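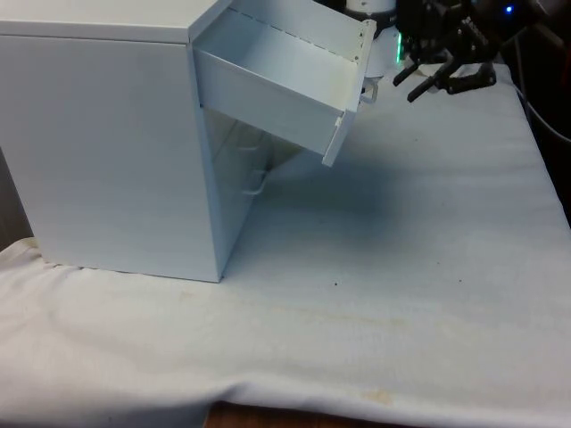 Minutes taken by Haris Memon
Posted October 14, 2019 | Production

Production meeting, Stendo Theater Company
Show: Tinard (second slot of the season)

Attending: Asif Paracha (director), Fahad Ghauri (production manager), Saqib Jatoi (lighting), Haris Memon (stage management, minutes)
Apologies: none

1. Minutes of the last meeting
Accepted with one correction. Under item 4, "fly bar 6" should read "fly bar 9".

2. Script
Asif reported that the cut version of Act Two is final. The letter scene loses two pages and the intermission moves to the end of scene five. Replacement pages go to the cast on blue paper. Running time at the last full read was 1 hour 52 minutes without intermission. Asif does not expect it to drop further.

3. Set
Fahad presented the revised ground plan. The upstage platform is now 11 inches high, down from 16, which removes the need for a handrail on the stage left side. The masking flats stay as drawn.
Saqib asked whether the platform edge could be painted darker than the floor, as the actors enter in near blackout. Agreed. Glow tape to be added at both corners – stage management to place it after the first technical rehearsal.
The sliding door track is still with the Shaikh workshop. Fahad to confirm a delivery date.

4. Lighting
The plot stands at 20 specials plus the house rig. Saqib has one dimmer fault outstanding, on the balcony rail, and will run a temporary feed if it is not repaired before focus.
The strobe in scene three has been removed. The lobby warning notice is therefore not needed and should come out of the program proof.

5. Sound
The rain cue masks dialogue in scene one at its present level. To be reset in the room with actors present. Asif wants the cue to end on the line and not on the door – cue sheet to be amended.

6. House and tickets
Capacity for this layout is confirmed at 302. Row A is lost to the forestage. Advance sales for the run are 955 across all performances. The Drandard listing still shows the old curtain time and needs to be changed.
Latecomers will be held until the end of scene one.

7. Any other business
Fahad asked that rehearsal shoes not be left on the crossover stairs.
Dressing room allocation was deferred.

Actions
Asif – issue blue pages
Fahad – door track date; platform edge paint; Drandard listing
Saqib – balcony rail dimmer; revised focus schedule
Haris – glow tape; program proof; amended sound cue sheet

Next meeting: after the first technical rehearsal, in the green room.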